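Bags for everything: a morning with Ifigeneia Chrysikopoulos

I'd been meaning to get round to Ifigeneia Chrysikopoulos for ages. Lots of you wrote in after the spring post on sewing corners (the one where I confessed about the biscuit tin full of bobbins) and three separate people said I ought to talk to her. She runs Dellia, which is a tiny business making drawstring bags, and she also teaches a Saturday class in how to put a small workroom in order. So I took the bus over with a notebook and a lemon cake, and we talked for most of the morning.

She started sewing bags for her sister's wedding. The favours were sugared almonds and the shop wanted silly money for the little pouches, so she bought a length of velvet and made them herself, 222 of them, on a second-hand Hendricks machine with a sticking pedal.

"I hated velvet by the end of it," she told me. "It creeps. You pin two pieces together, you sew a perfectly straight line, and when you get to the bottom one side is longer than the other. I thought it was me! I thought I'd gone mad."

What's the trick, then? I asked, pen at the ready, having ruined a cushion this way myself.

"Tack it by hand first. Everyone groans. And sew in the direction of the pile, not against it. And go slowly, which I am very bad at."

She reckons she's made about 2000 bags now, in all sizes, from ring pouches up to a thing for somebody's bagpipes. Velvet is still what people ask for most. Purple goes first at every fair, then the dark green, and the mustard she was so sure of has been sitting on the shelf since March. (I bought a mustard one. It's lovely, you're all wrong.)

I wanted to know about storing them, because a heap of drawstring bags in my house turns into a sort of knot. She laughed and said hers did too, for years.

"I used to hang them up by the cords. Terrible. The cord pulls, the top goes into creases and velvet never forgives you for a crease. Now they lie flat. Flat, cord straight out from the top, one way up. If a bag has been squashed I leave it in the bathroom while somebody has a shower and then I stroke it with a soft brush. No iron! Please write that down in capital letters."

NO IRON. There you are.

We had the cake at this point. She takes her tea black with honey in it, and we got sidetracked for a good twenty minutes on to whether you can wash a cork board. Then back to business, and the part I'd really come for, which was the tidying.

Her rule in the class is that loose cloth lives in a basket with holes in it and nothing else goes in there. Plastic is fine by her, the cheap sort you'd find in any hardware shop, and she likes a loud colour so you notice when it's filling up. She doesn't fold what goes in.

"People are ashamed of a basket with things hanging over the side. I say, why? You can see the green one, you pull the green one, finished. I had a lady who folded all her scraps into little envelopes, beautiful, like a shop, and she never sewed anything because she didn't want to spoil it."

I felt rather seen by that. Paper is a different story, though. Patterns, receipts and order slips go upright in a file organiser, right there on the work surface within reach, and she empties hers on the last evening of each month whether it needs it or not. She tried keeping the whole lot on her phone with an app called Emis and gave up after a fortnight, as she kept leaving the phone in the kitchen.

And tape! She is very firm about tape. It stays out. "The minute you put tape in a drawer it is gone, and then you buy another, and then you have 14 tapes in 14 drawers." She lays the roll down on its side so it can't wander off, and says the same goes for pins, chalk and the good scissors.

Her other strong opinion is on surfaces. She puts down a mat with a pattern on it, flowers for preference, and I'd have thought that was asking for trouble with pins, but she says a plain white table makes her feel she's at the dentist. It gets a going-over with a Dusta cloth before any velvet comes near it. Velvet picks up every crumb and every hair. She's just as keen on a bit of patterned wallpaper round a work area, brick or whatever you fancy, to make a small corner feel like a place of its own. 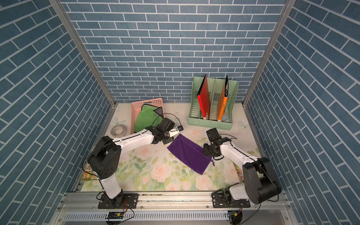
I asked her what someone should do first if they've got one free hour and a corner that's driving them up the wall. She thought about it for quite a while, picking at the cake crumbs.

"Take everything that is cloth and put it in one place. Only cloth. Don't look at the rest. An hour is enough for that, and you will find 2 things you thought you had lost."

I tried it on Sunday evening. I found my seam ripper and one of my husband's walking socks. Her next class still had a few spaces when I left, so ring her if you fancy it, and do take an apron, as purple velvet sheds like a cat.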